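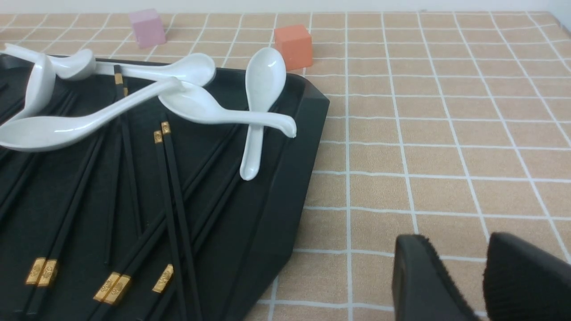 From: Rawan Moussa
To: robot club list
Date: 2024-08-26
Subject: Re: Kitchen tasks, who is doing what

Thanks Helge, comments below. I've trimmed the parts that were only about the bus.

Helge Ljungberg wrote:

> I think we should drop the cutlery sort and put all our time
> into the sink. We have 302 runs of the sort saved and it still
> mixes things up when the spoons lie over the chopsticks. The
> sink is one motion. Also, can someone say which folder is the
> right one? I see two called Plonora and they don't match.

I'd keep the sort. It is worth more points than the sink, and Triltura (the other team in our pool) are not entering it. The trouble is mostly the chopsticks. Black on a black tray is hard for the wrist camera, and the gold bands and end caps are the only parts it picks up well. Uthai wants to train on the gold ends alone and ignore the shafts. I said yes to that for one week.

White spoons are easier. When one is off by itself with the handle pointing down the tray, the grasp is fine. When the handles cross it goes for the wrong one and drags the rest with it. Eilif has a fix that picks the top spoon first, but it isn't merged yet.

On the folders, the right one is the Plonora with 719 files in it. The other is left over from June and I'll delete it once Tormod has copied his calibration notes out. Please don't add to it.

For the sink, the rules say the basin floor has to be wiped, including the corners. Crumbs in the middle are no problem. The inside corner is rounded and shiny, and the glare along the crease comes and goes as the arm moves, so small dark bits right up against it get missed. I'd like the approach to come in from above with the fingers close together, then work out along the back wall. A hair is harder than a crumb and I have no plan for that yet — ideas welcome.
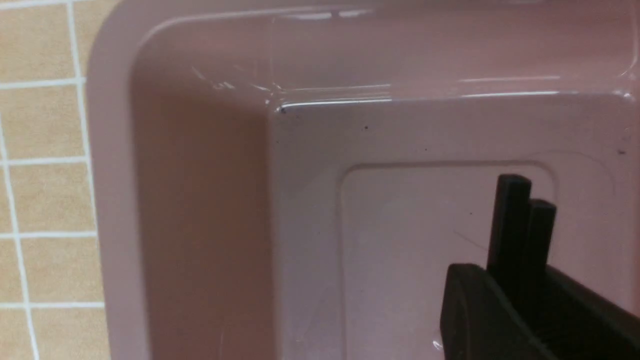
Jobs until the next meeting

Uthai: gold end training, one week, then report to the list whichever way it goes.

Eilif: merge the top spoon fix. Tag it so we can go back.

Tormod: get your notes out of the old folder. Also check the finger pads, the spare set is in the Vikard box.

Helge: you have the sink. Start with the corner and leave the recessed part of the floor until later.

I'll do the entry form. Our team number is 313 if anyone gets asked for it.

Rawan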